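**Ticket 3395: Ollgate stock sync drops items after update**

Opened 14 October 2023. Site: Serrano warehouse. Status: monitoring.

Nightly sync from Ollgate to the Prusorus server ends with code 603. Part of the item list is missing on the server. No error on the client side.

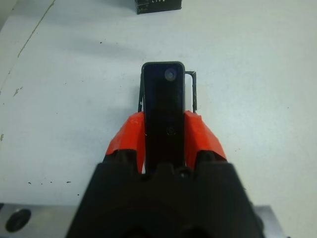
Item records with no photo sync normally. Failures are limited to records with a photo attached and a blank category field. 

## Steps taken

1. Restarted the sync service. No change.
2. Raised the timeout to 25 seconds. Same code, same records.
3. Filled in the category by hand on 2 test records. Both synced. 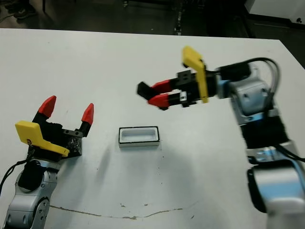

4. Set the default category to "Unsorted" in the Brernia export profile. Next run finished without 603.

Leave open until the September backlog has been resent.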